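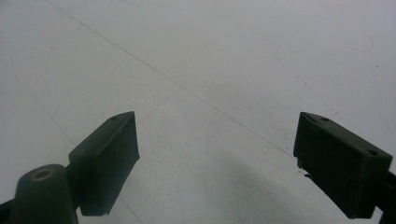

**Bridget Sorley**
Research associate, Clillgate Celebrity & Audience Lab

04/04/2023

Finally got the Rirnum cast posts into Guthrie this morning and I have been grinning at my screen ever since. It's such a good set! All 42 posts from finale week came through with captions, comments and edit history. The edit history is the bit I'd given up on.

Quick recap for whoever picks this notebook up: we're looking at what reality cast members do with their captions once the show stops paying attention to them. Rirnum wrapped its second run in September, everybody moved out of the Firnedwood house, and there's a stretch where they all still tag each other constantly and then it thins out. I want to see what replaces the tags. Brand names? Family? Jokes?

**What I did**

Re-read the finale week posts in order, with the comments hidden, and gave each caption one of our codes. Then did it again with the comments showing. I changed my mind on more of them than I expected, nearly always in the same direction: captions I'd coded as *private moment* moved to *show talk* once I saw how the fans were reading them. One is just "pancakes again" and the entire comment section knows it means the breakfast fight in the Firnedwood kitchen. I watched that episode and still missed it.

So do we code what the caption says or what the audience hears? I lean toward keeping both as separate columns. It doubles the work on that field but I think it's where the interesting stuff lives. Please argue with me in the margin if you disagree.

**Things that jumped out**

- Lower case everything. During the run the captions have capitals and full stops, very tidy, probably going past a publicist first. After the finale it all drops to lower case almost overnight. Style or loss of supervision, can't tell from this.
- The runner-up couple stopped using the show hashtag before the winners did. I'd have bet on the reverse.
- "Ad" labels show up in all sorts of spots. Top line, last line, buried in a row of emoji. Need a column for position.
- Edited captions! A handful had a castmate's handle taken out later. Guthrie keeps the old version next to the new one so you can watch a friendship get quietly tidied away. Gripping, and also a bit sad.

**Coder agreement**

The 3 of us did the practice batch last week and we were close on everything except *humblebrag*. I love this code and will fight for it, but the definition in the guide is mush. Rewrote it as: "caption complains about something the reader would like to have." Tried it on the practice batch and it sorted most of the arguments. It doesn't cope with "so tired" under a red carpet photo. Is being tired at a premiere a complaint or a report? Leaving that one open.

**Problems**

Guthrie counts a pinned comment twice, once in its pinned spot and once in date order. Easy to spot by eye, horrible in the totals. I've been deleting the second copy by hand and marking the row in yellow. If you see yellow, that's me, don't undo it.

Emoji survive the import but skin tones don't, so everything comes out default. It doesn't matter for the caption codes. It would matter a lot for anything we wanted to say about fans, so let's not use this export for that.

Stories are missing completely, as always. Half the post-show drama happened in stories. We only have what people talked about afterwards in the comments, and I've started a loose list at the back of this book of comments that mention one.

**Next**

- Widen from the main cast to the full list of 55 accounts (exes, siblings, the house chef, two dogs). The dogs have better engagement than several humans and I want them in.
- 3 weeks either side of the finale for every account, same codes.
- Split the tag count into "tagged in photo" and "named in caption." I lumped them together today and regretted it by lunch.
- Ask whether Clillgate still has the press pack from the first run. It had the official cast bios, and I'd love to line those up against how people describe themselves now. One bio has gone from "student" to "founder" to a single leaf emoji.

Later, same day: went back to the pancake post. The caption was edited too. The first version was "pancakes, no shouting this time." Code changed to *show talk* in both columns.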